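Washing a down jacket that has gone flat -- how to dry it without clumps?

Asked by Qiuyue Yuan
Viewed 257 times
3 min read

I have a quilted down jacket made by Ostberg, bought second-hand in February. It is still sound but has lost loft across the shoulders and at the lower back, where a rucksack sits. The care label is worn and I can make out the 30 degree tub symbol and nothing else.
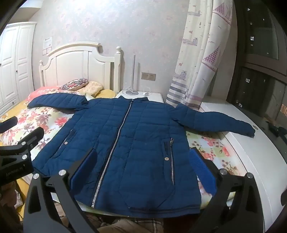
I washed a different one two winters ago with ordinary powder and it came out with the filling in hard lumps at the bottom of every channel. It never recovered and I gave it away. I would like to avoid a repeat. Specifically:

Is a front loader with a 7 kg drum large enough for one jacket?
Does the detergent matter, or is it mostly down to the drying?
I have no tumble dryer at home. Can it be dried flat on an airer over several days?

We use this site's cookies to remember your settings. Accept / Manage

Raimo Kemppainen
Score 77

A 7 kg drum is adequate for one adult jacket washed alone. The detergent does matter. Ordinary biological powder contains protease, which attacks protein, and down is protein. Use a liquid sold for down, at the dose on the bottle. I use the Natbridge one but any of them will do. No fabric softener.

The lumps you describe are usually wet down that was never fully broken up while drying. Air drying a down jacket indoors is possible but slow, and the middle of each cluster stays damp long after the shell feels dry. That is where the smell comes from. I would take it to a launderette with a large dryer.

Procedure:

1. Empty the pockets. Close the main zip and any pocket zips, fasten the snaps, and loosen drawcords if there are any.

2. Wipe out the detergent drawer. Residue from the last wash is enough to affect the result.

3. Lay the jacket flat and check each seam for loose stitching or feathers working through. Repair small holes before washing -- a wet shell tears more easily. Check both faces and the cuffs, as cuffs wear first.

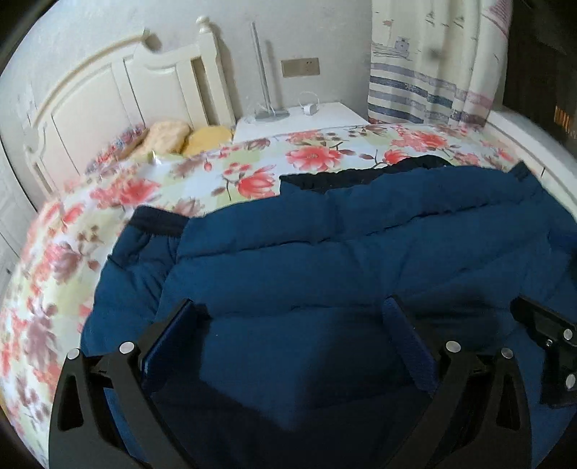

4. Wash at 30 on a delicates cycle. Run a second rinse, then a third if the water still shows suds.

5. Spin at a low speed. Support the whole weight when lifting it out.

6. Tumble on low with two or three clean tennis balls. Stop every 20 minutes and pull the clumps apart by hand through the fabric. My last one took nearly 3 hours.

7. Hang it in a warm room overnight before storing it. Do not compress it.

Share | 3 comments

Hefin Sayce
Score 3

Did mine on an airer next to a dehumidifier, started Thursday and it was fine by the middle of the week after. Turned it morning and night and squeezed the lumps out. So it can be done, but I wouldn't with a thick one.

Radomir Milošević
Score 12

Before doing any of this, confirm that it is down. Plenty of quilted jackets are polyester filled and look the same from outside. Pinch a channel: down has small quills in it, polyester feels even throughout. If it is polyester, normal liquid is fine and it will air dry in a day or so.

If it is down and 70 per cent or more of the loft is gone, washing may not bring it back.

Share | 1 comment

Get the weekly digest by email. Unsubscribe at any time.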